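Laundry robots back on the shopping list at Provstead, with a decision put off again

8/23/18

Textile services firm Furnura wants to put two-armed sorting cells into its Provstead laundry, and has asked its board for money to buy 2 of them. The board has seen the proposal, read the supplier's quotation and sent the whole thing back for better numbers.
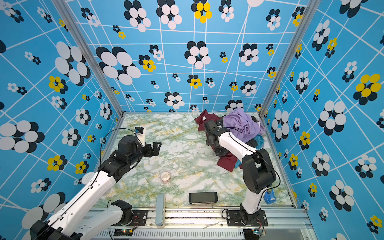
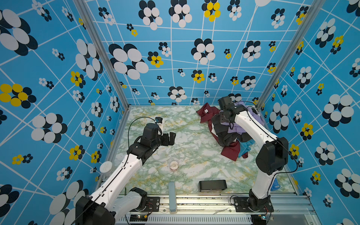 The clothes pile under the right-hand gripper in both views, with the left-hand gripper pointing towards the middle of the workspace.

The cells would go at the sorting tables, where mixed garments are separated by hand before washing. Operations manager Henrike Stüber, who wrote the proposal, says the site struggles to fill those shifts and that waiting another year will only make matters worse. She wants the first cell ordered before the end of the budget year.

Finance is less keen. Gerd Hamann, who holds the equipment budget, told staff this week that the quotation from Antoniadis covers the arms, grippers and cameras but leaves out guarding, floor work and the cost of keeping the old tables running alongside. It also assumes a working life of 30 months before major parts are replaced. Hamann has asked where that figure comes from and is still waiting for a reply.

There is also the question of speed. The proposal says a cell could handle 1000 garments a shift, a number taken from the supplier's own brochure. No trial has been done with Furnura's own work, where sleeves get knotted together and overalls arrive inside out. A heap of a few garments on a clean tabletop is a long way from a Monday morning cage of hotel and kitchen wear.

Diarmuid Brophy, who runs the sorting floor, has been through this before. The company's Ellerach site bought a folding machine on similar promises and it now stands under a dust sheet beside the boiler room. "We were told it would pay for itself," he said. "I'd like to see somebody write down what happens if it doesn't."

Stüber says the comparison is unfair, as the folding machine was bought second-hand and without a service contract. The new proposal includes service for 3 years, although call-outs at weekends are charged separately and Provstead works most weekends.

The board has asked for a trial using the laundry's own garments, a full list of extra costs and a price for leasing. It will look at the proposal again in April. No order will be placed before then.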